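From: Skarphéðinn Ásgeirsdóttir
To: bakery-automation list
Date: 12 August 2022
Subject: Re: Packing cells and the people on the early shift

Hello all,

I answer to the message from McKinnon, which I quote here so that the new members can follow.

> We are going to put two-arm packing cells on the pastry line at our
> Wutley site next year. The technical side I am not so worried about.
> What I would like to hear from those who are already further along:
> what did your packers do on the day after? Did you lose people? Did
> you tell them early or late? Our management wants to say nothing
> until the contract is signed. I think this is wrong but I have no
> arguments other than my stomach.
>
> Also, does anybody simulate the boxing step before the hardware
> comes, and do you show it to the staff, or does it only scare them?
>
> McKinnon

I can speak only for our plant in Cernetberg. We are 20 packers over two shifts, and I have been shift lead on the early one for a long time. I am not an engineer, so please forgive me if I use the wrong word for some part.

First, the telling. We were told in May, before anything was ordered. It was not a nice meeting. Two colleagues left in the weeks after, and one of them was the best packer we had. So I cannot promise to McKinnon that telling early keeps everybody. But the ones who stayed had time to ask questions, and some of the questions changed the plan. For example, the first drawing had the cells standing where we now have the table for broken goods. Any packer could have told the planners that this table is used the whole morning. With the contract already signed, I believe we would have lived with this mistake for years.

If your management needs an argument in money, use this one. Moving a cell on a drawing costs an afternoon.

Second, the work itself. Until now a packer takes the croissant from the tray, looks at it, turns it the right way, and puts it in the carton. We write "packing" in the job description, but half of this is looking. A good packer feels already in the hand if the bottom is too soft. The early shift does 3,000 pieces on a normal day and 2,439 was our count on the day when the second oven was down, and in both cases the looking was done by the same people without any form to fill. When the arms take over the putting-in-box, somebody still must do the looking, and now it becomes a separate job with a name. We have called it line check. It is paid one step higher, and I had to fight for that. Please fight for it too, and before the start. Afterwards everybody will say that the person is only standing there.

What I did not expect is that people would miss the hand work. Many complained of their wrists for years, myself included, and I thought they would be glad. Some are glad. But one woman on my shift told me that the packing was the part where she could talk with her neighbor, and the line check is a place for one person alone. We are now trying to put two check places opposite each other. The safety people have not answered yet.

Third, the simulation. Yes, we do it. Fluven, who plans our cells, sends us renders and short clips of the grasp, and I put them on the screen in the break room. Our management was afraid of this also. In my experience the opposite is more dangerous, when people know that something is being tested and cannot see it. With the pictures in front of them they became quite critical, and they discuss the fingers like football.

I attach one still, as it is easier to discuss with something to look at. 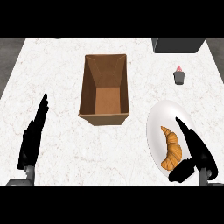 Simulated boxing step, one croissant, carton still empty. Right gripper at the plate, left gripper beside the carton.

My colleagues had three remarks to this which may be useful for Wutley.

The carton has no flaps in the render. Our real cartons have them, and they never stay open by themselves. A human holds the flap away with the little finger and does not know that she does it. We asked for flaps in the next version.

The croissant lies alone on a plate. On our line it lies on a tray with others, and sometimes they stick together at the tips. Please test with neighbors.

And the finger is very near to the tip. The tip is the first thing that breaks, and a broken tip goes to the table I wrote about. Fluven told us that the closing force can be set lower, and I would like to see it with a real pastry which is one hour old and another one which is five hours old, as these are not the same product at all.

You see that none of this is in the specification. It came from showing a picture to tired people with coffee. I wrote the remarks down and sent them with the names of the persons who made them, because it is their knowledge, and I think they should get the answer directly and not through me.

About the training: we have budget for 800 hours in total. It sounds like a lot. Divide it by the people and it is one week for each, and inside this week must be the check work, how to restart the cell after a stop, and how to clean the fingers. I asked for more and did not get it yet. If somebody on the list has a training plan which worked, I would be thankful to receive it, also in German.

One question back to McKinnon: do you keep any manual packing place at Wutley? We will keep two, for the small orders and for the days when a cell is down. I worry that after a year there will be no one left who is fast at it.

With kind regards from Cernetberg,
Skarphéðinn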